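Skaltgate notebook, July: battery dispatch and the feeder data

Picking this up mid-morning after two coffees and a long call with Freya about why the battery keeps charging at the wrong time of day. 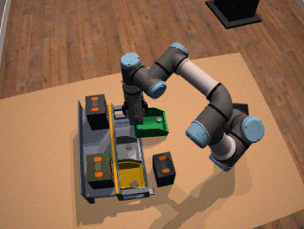

Where we left off

The dispatch script (Uso, still the old version, I haven't dared upgrade) was filling the battery overnight and then sitting full while the solar came in. So the noon solar went out to the grid for pennies and we bought back at supper time. Everyone on the town utility side noticed before I did, which stings a bit.

Freya Mottram thought it was the price file. I thought it was the forecast. We were both kind of right! The price file had its hours shifted by one, and the forecast was reading cloud cover from a station on the other side of the ridge.

What I changed

Fixed the hour shift first, on its own, and reran the spring data. Better, but it still charged too early. Then I swapped the weather station for the one by the Mertens substation and ran it again. Now it leaves room in the battery on sunny mornings and only tops up overnight when the next day looks gray.

Case 16 is the one to look at if anybody wants to check my work. Purchases over the evening peak came out at 1821 kWh for the test stretch, and the old settings had 3561 kWh for the same stretch. I ran it 2 times to be sure I hadn't loaded the wrong file, having done exactly that last month with Garnet watching.

Things that still bug me

The battery's reserve setting. Gemma Mapplebeck wants a bigger cushion held back for outages (fair, she's the one who gets the phone calls), and every bit we hold back is a bit we can't use at the peak. I've left it where it was for now. She and I need to sit down with the outage log and pick a number we can both live with — I'd like that done before the August heat.

Also, feeder meter three drops readings. Little gaps, mostly late afternoon. The script fills them with the last good value, and that's fine for a few minutes and terrible for an hour. Trevor Hulme says the radio on the pole is old and he'll swap it when the bucket truck is free. Until then I'm flagging any gap longer than a quarter hour and leaving those hours out of the totals. I haven't gone back and done this for the winter data yet, so don't quote the winter totals to anybody.

From the call with Akel

Régis Chauvin called at 2:30 about the inverter limits. The ramp rate in our settings file is lower than what the unit is allowed to do, apparently left over from commissioning. He's sending the sheet. I'm not touching it until I have it in writing, but if he's right we could follow the evening climb a lot more closely, and I'm pretty excited about that.

He also asked whether we log the battery room temperature with the dispatch data. We log it, just in a separate file with its own clock. Of course it has its own clock. Added to the pile.

To do

Merge the temperature log, and check which clock is the right one
Redo the winter totals with the gap rule
Send Garnet Fraser the case 16 plots, with the axes labeled this time
Ask Trevor about the truck
Reserve setting with Gemma
Read the Akel sheet when it comes, then rerun case 16 with the new ramp rate and everything else left alone

Saved the settings file under a new name before leaving, old one is still in the same folder. Please don't tidy it up.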